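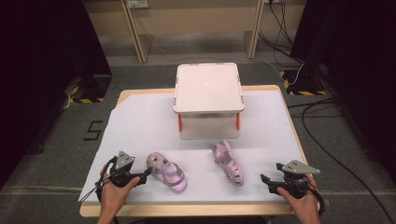 Kids' sandals, pink straps, little metallic dots.

Home Stories Take Part Shop Talk Contact

4 min read

Wanted: parents with opinions about kids' shoes

Hi! I'm Drita Kos, and I'm writing a small book about children's shoes. I don't mean the history of them or the fashion side. I mean the shoes your kid wears right now, the ones by the door, the pair they cried over in the store and then refused to put on in the morning.

I started on this in January, after my daughter wore the same sandals to bed for a week (we lost that fight early). I wrote a short piece about it for the Waltasance newsletter and got 211 emails back. Some of them were longer than the piece! One dad sent me a full chart of his twins' blisters. So now there's a book, and I need more of you.

What I'm looking for: parents, grandparents, foster parents, anyone who regularly gets shoes onto a child between two and 7. You don't have to be a good writer and you don't have to know anything about feet. I'd especially love to hear from families who mostly use hand-me-downs, and from anybody whose kid wears braces or inserts, as I have almost nothing on that so far.

What you'd do: keep a shoe diary for three weeks. A couple of lines a day is plenty - what they wore, who picked it, how long it took to get out the door, any tears (theirs or yours). Then we talk on the phone for about 40 minutes. If your child wants to get on the line and tell me about their light-up sneakers, great, I will listen to all of it.

You get $70 for the diary and the call, paid by check or gift card, plus a copy of the book when it's out. Jandmont is publishing it, and my editor there, Zlatko Radulović, has three boys and is already arguing with me over the chapter on laces.

I'll change your names and your kids' names. You can drop out whenever you like, and if you've finished the diary by then you still get paid for it. Please don't send photos of your child's face. Photos of shoes are very welcome, the more beat up the better.

To sign up, write to me by June 30, 2025. Tell me how old your kid is, what's on their feet most days, and a good time to call. I read everything myself, so give me a few days to answer.

Contact: Drita Kos, c/o Jandmont, 508 Castellanos Street | © Drita Kos | Back to top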